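Nilsuwan opens a maintenance service for robotic hands

Oct 14, 2019

Nilsuwan, a service workshop for automated kitchens and test cells, today starts a fixed maintenance plan for robotic hands. The first customer is Nonovis, which uses one hand to handle pots and pans.

The plan covers cleaning, tendon tension, finger pads and calibration. A technician visits every 6 weeks. The finger pads are changed after 256 hours of work, or sooner if the surface has become smooth.

"Most faults we see begin with a small thing, for example a pad which is worn on one side," said Nantana Kaewmanee, head of service at Nilsuwan. "The hand still closes, but the pan turns a little in the grip — and then the next step goes wrong."

After each visit the hand must pass 100 test grips before it returns to work. Each grip is first tried in simulation with the same joint values, so that the technician can compare the two records. Aníbal Rebelo, who prepared the procedure, has also written a short guide for the operators.

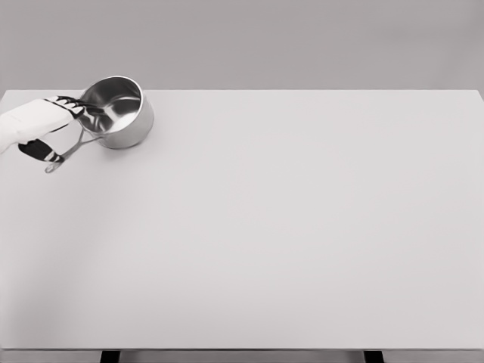 Can the operators change the finger pads themselves?
The operators may change the pads after one day of training, but the calibration must be done by a Nilsuwan technician.

Orders for the plan are open now. Customers with an older hand should ask for an inspection first. Contact: Nipon Chuensuk, customer office, extension 614.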